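The Ferry Book

Ailsa Drummond took over the Imrie ferry in May, when the river was still high and brown and the cable hummed all day. The council had given her a key, a float of coins and the ferry book. The book was older than she was. Every driver had written in it, mostly weather and breakdowns, and it was kept in a biscuit tin under the seat in the wheelhouse.

The crossing took ten minutes. On the Imrie side there was a shop and a petrol pump. On the Tesham side there was a gravel road going up through the trees to the farms. Most mornings she took over the milk truck, then Wim Van Hecke in his ute, then no one until lunch.

Wim had driven the ferry himself for thirteen years. He didn't mention it the first week. He sat with his window down and watched her bring the ramp in, and when it grated on the concrete he looked the other way.

"You'll want to ease off sooner," he said, the second week. "By the dead willow."

She eased off at the dead willow and the ramp came down quietly.

In the slow part of the day she read the book. Struan Moffat, who had the job before Wim, wrote in pencil and pressed hard. Fog till nine. Took Raptis and his ewes. Fog again. He had nothing to say about the ewes except that they went over. Then there was a page where the pencil changed to blue pen and the date was missing. It said: Took L. Raptis across at night, no charge. Did not bring him back.

She read it twice and put the book in the tin.

Lefteris Raptis had the last farm on the Tesham road. She knew him only as a grey hat in the passenger seat of his daughter-in-law's car. Ruxandra Lazăr did the driving now. She had kept her own name and most people in Imrie had learned to say it, more or less. She always paid with the right money, and he never turned his head to look at the water.

"Did something happen to Mr Raptis?" Ailsa asked Wim. "Years back. One night on the ferry."

Wim was scraping mud off his boot on the edge of the deck. "Who says so?"

"It's in the book."

"Struan wrote all sorts in that book."

He went back to his ute and shut the door, and that was that until the other side. When the ramp was down he leaned out. "His brother was camped on the Imrie bank," he said. "They hadn't spoken in ten years. Lefteris heard he was crook and got Struan out of bed."

"But he took him across and didn't bring him back."

"He stayed with him. Two nights. Then he walked round by the bridge at Lollorel, because he didn't want to wait for the ferry with people looking at him." Wim started the engine. "It's a fair walk."
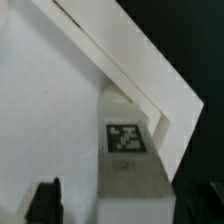
The river dropped through the winter and the cable went quiet. Ailsa began writing in the book herself. She put down the weather first, as the others had. Frost on the deck. Milk truck late. Replaced the rope on the Tesham gate.

One afternoon Ruxandra's car came down the gravel with no one beside her. She switched off and got out, a thing she never did, and stood at the rail with her arms folded.

"He's all right," she said, before Ailsa could ask. "He's in the hospital at Drornmont with his hip. He wants his good pyjamas." She had them on the back seat in a shopping bag.

"Tell him I said hello."

"He doesn't know you."

"No," said Ailsa. "Tell him the ferry did, then."

Ruxandra thought about it. They were halfway over and the water was flat and green on both sides. "He asked me if there was still a book," she said. "I said I didn't know."

Ailsa let go of the lever long enough to point under the seat. Ruxandra lifted out the tin and sat with it on her knees, turning the pages slowly. When she got to the blue pen she stopped. At the dead willow Ailsa eased off, and the ramp went down, and there was a van waiting on the Imrie side with its indicator going. Ruxandra was still reading. Ailsa held up a hand to the van and the driver turned his engine off.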